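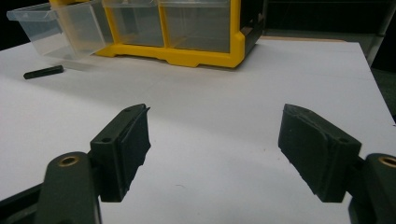

Fig. 7 – Gripper open in front of the drawer station, left drawer pulled out.

Section 7: Running the drawer station on open day

I wrote this section after our first open day at the Standusdale workshop, when I had the drawer station to myself and a queue out past the bike racks. Everything in it comes from what I wish I'd had on a bit of paper that morning. If you've already been through Section 2 (unpacking and charging the Plesel hand gripper) you're right to start from step 1. If you haven't, go back and do that first, please!

What you'll need on the bench

The Plesel gripper, the yellow storage organiser with the clear drawers, the small black block, a lint-free cloth, and the laminated visitor card from the Loston folder. Keep your cuppa on the other bench.

Setting up

1. Wipe down the white table sheets. Crumbs and specks collect quicker than you'd think, and I go over them again at lunch.

2. Stand the organiser at the back of the table with the drawers facing you. Give it a gentle push from the front. If it slides, put the rubber mat from the spares box under it.

3. Check the finger pads. The dark pads on the inner faces do the gripping, and they go a little ragged along the edges with use. A bit of rag is fine. Swap the pad if you can lift a corner with your fingernail.

4. Look at the brass-coloured bushing in each finger arm. Both should sit properly in their holes. If one has started to creep out, stop there and get the other gripper from the cupboard.

5. Squeeze and release the handle a few times. The fingers should come together evenly and open wide again without a catch.

CAUTION: Don't tighten the small screws on top of the fingertip blocks any further than finger-tight plus a nudge. I stripped one in December and we waited 30 days for the part to come from Thongdee.

Running the demo

6. Do it once yourself, slowly, talking as you go. I pull the left drawer well out, pick up the block, pop it in the drawer and push the drawer shut. People watch your hand for the first bit and then they start watching the fingers, so that's when I explain that the robot arm in the next bay learns the same job from runs like these.

7. Hand the gripper over with the jaws open and pointing at the table. Let the visitor get the feel of it on the bare surface before they go for anything.

8. Reset the block and the drawer yourself between turns. Kids will offer to do it (lovely of them), but the block ends up in a different spot every time and sometimes in a pocket.

NOTE: The block is easiest to grab when it's lying flat with a long side facing each pad. Set it on a slight angle if you want visitors to have to turn their wrist – the teenagers like that much better.

CAUTION: Fingers out of the jaws, yours included. The pads are soft, but the blocks behind them aren't, and I've got the blood blister to prove it.

If something goes wrong

Drawer comes right out of the organiser: line it up level, slide it back in, and next time stop pulling a bit earlier. It'll hang a long way past the yellow edge before it drops, but it does drop.

Block keeps slipping: clean both pads with the dry cloth. No spray, no metho.

Recording light stays off: finish that visitor's turn anyway, then hold the handle button for 2 seconds and check it comes on before the next person steps up.

Packing up

9. Close all the drawers, return the block to its bag, and hang the gripper on its hook with the jaws open.

10. Write the final run number in the log book. Ours stood at 2,119 when I locked up, so carry on from there.

Section last updated Jun 1, 2022. Spare pads and bushings are listed in Section 9.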